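The old computer, part two

January 31, 2019

I promised in my last post to continue with the old tower, so I continue. Fotis wrote to me that I should throw it away and buy a small new one. Maybe he is right, but I like this machine. I bought it used from a shop in Lundgate when I moved there, and I carried it home for 28 minutes in my arms, with two stops on a bench. After such a walk one does not throw a computer away so easily.

The problem is still the same. It starts, the fans turn, and after 12 seconds it goes off again. I tried with only one memory module, then with the other. I tried another power cable. Asger Damgaard, my neighbor from the second floor, listened to it and said "processor", in the same way a doctor says "tonsils". He has repaired computers for many years in Nukau, so I believe him.

So the processor had to come out. I was quite afraid of this step. The little metal lever is stiffer than I expected, and one must push it down and a little to the side before it comes free. I held my breath. It is also important not to touch anything inside the socket with the fingers, and I put my sleeves up like for washing dishes.

What I would like to improve is the cables. The person who had the computer before me did not tie anything together, and I also did not do it in all these years. I bought a bag with 100 cable ties for this and have used five.

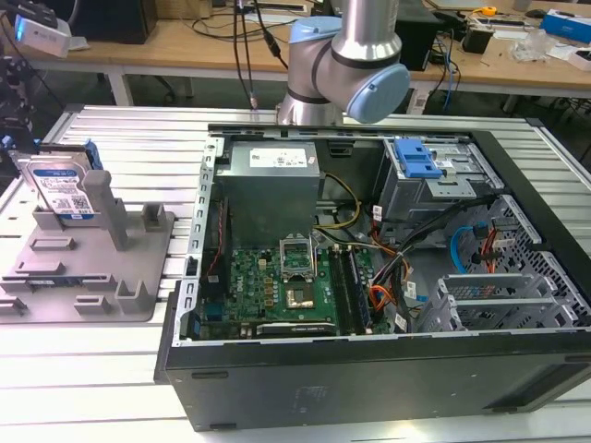

The tower on its side, with the socket open and empty. The cables are still as they were.

The new processor is also used, and it comes by mail from a seller in Jurnberg. He wrote very politely and asked two times which board I have, which I took as a good sign. I also ordered thermal paste, as the old tube in my drawer has become almost like chalk.

If it does not start with the new one, I will ask Asger to look at the board. I will write again when the package is here.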